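July, a bit after six in the morning

Woke early again because the front room has no curtains and the sun comes straight down the landing once the doors are open. Made tea and sat on the stairs with the paint cards. I have been in this house for 16 months and the front room is still the colour it was when I bought it, a grey with some green in it that the estate agent called neutral. It faces north. By four in the afternoon in winter it looks like the inside of a saucepan.

I've decided to get it done before the clocks change. I said that last year as well.

What I want is a dark red room. My grandmother had one at Graltemance, with a brown carpet and a lamp that was always on, and I remember it as the warmest room in the house, although it can't have been, as the only fire was in the kitchen. I have been arguing with myself over this for weeks. Everything I read says to paint a north room pale to make the most of the light. But the room gets so little light that there isn't much to make the most of, and a pale wall with no sun on it only looks dirty. I would sooner have a dark room that is meant to be dark.

The trouble is what to put with it. Maroon with cream looks like a dentist's waiting room. Maroon with dark green looks like a pub. I had more or less settled on mustard until I started looking at maroon and orange next to each other, which I'd always been told clashed.

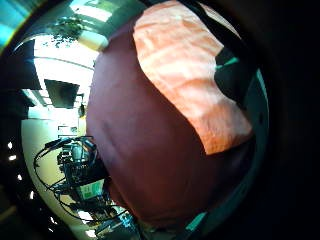
Maroon, with the pale orange over it.

They don't clash, or they do but I like it. The pale orange has enough pink in it to belong with the red. I would never have picked it off a card. On a card it looks like tinned salmon, and the names don't help. One of them is called Biscuit Sunset.

Went to Sterkano as soon as it opened. They have moved the tester pots to the back, behind the wallpaper paste, and half the shelf was empty. I came away with four: two dark reds, a brownish one I already regret, and an apricot. The dark reds all look black in the pot. The man on the till said to paint them on lining paper and move the paper about the room, and not to put them straight on the wall, which I knew and was going to ignore. I bought a roll of lining paper.

Painted four sheets on the kitchen table and pegged them over the bath to dry. Two coats each. The brownish one went on like gravy and I put it in the bin without waiting for the second coat.

By noon I had the three that were left stuck up with masking tape, one by the window, one on the chimney breast and one in the dark corner behind the door. Moved them round every hour or so. The first red goes purple in the corner. The second stays red until it's nearly too dark to see it, and then goes brown, and I don't mind brown. The apricot was fine everywhere except by the window, where it turned pink.

Also found that the wall behind the door is damp to about knee height. It may only be the old paste. I have left a sheet of foil taped over it and will look again in a few days. If it is damp then none of this is happening before autumn and I may as well get used to the grey.

After lunch I measured up. The chimney breast is out of true by the width of my thumb from bottom to top, so anything with a straight pattern on it is ruled out, and I'd been half thinking about a stripe. The wall length by the window is 13 feet, which I measured twice as it seems longer when you're in there. I wrote it all on the back of the gas bill and then couldn't find the gas bill.

What I keep noticing is how much the surface matters. The same red in paint is flat and a bit grim, and in cloth it has lighter places wherever it bends. Orange is worse for this. A shiny orange is a traffic cone and a slightly fuzzy one is a blanket. So perhaps the answer is to let the walls be quiet and dark and get all the orange from cloth, which would also mean I could change my mind without getting the ladder out. 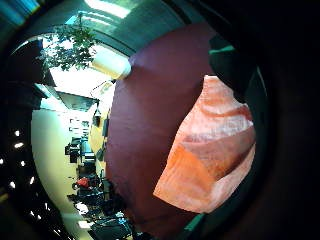
## Money

The quote for the plastering came while I was out. It's £850 for the ceiling and the chimney breast, with the skirting not included. More than I wanted and less than I feared. I could do the skirting myself. I did the skirting in the bedroom and it looks all right if you stand up.

Yadav have a heavy cotton in the right sort of orange at £69 for the length I'd need, unlined. I rang to ask if they would line it and they will, but not until September. There is a cheaper one called Pendura which comes by post, and they send a sample the size of a playing card. I've had that sample on the mantelpiece since last week. It is a nice enough cloth, but a piece that small tells me nothing. I would have to see it hanging, and to see it hanging I'd have to buy it.

If I do the curtains and the paint and leave the plaster, the cracks will show more under dark paint than they do now. If I do the plaster first, I can't afford the curtains until after Christmas, and the room will be dark red with bare windows. Wrote both out in two columns. The second column is more sensible. I don't like it.

The sofa stays whatever happens. It's the colour of porridge and goes with anything, or at least it doesn't argue. I might put a maroon throw on the back and one orange cushion, and see whether I'm tired of them by the end of August. That would cost next to nothing and I could do it tomorrow. I don't know why I didn't start there.

Put a few lines about it on the house forum after tea, mostly to ask if anyone had lived with the two colours together for longer than a season.

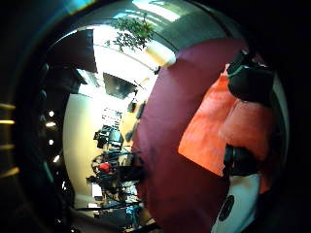
Ours has been maroon and orange for years, somebody wrote back within the hour, and the only thing they'd change was the ceiling, which they had left brilliant white and which looked like a lid. They said to tint it, even slightly, with whatever was left of the orange. They also said to keep the woodwork dark, and that visitors either loved the room or said nothing at all about it.

I hadn't thought about the ceiling. I went and stood in the front room and looked up at it for a while. It's white, with a brown ring over by the window from before my time. A tint would mean another tin, but it would also hide the ring if the plasterer doesn't get to it.

Half past nine now and still light enough to see the sheets from the hall. The second red is holding up. The apricot has come off the wall at one corner and I've left it.

To do: ring the plasterer and ask about dates, look for the gas bill, buy more masking tape.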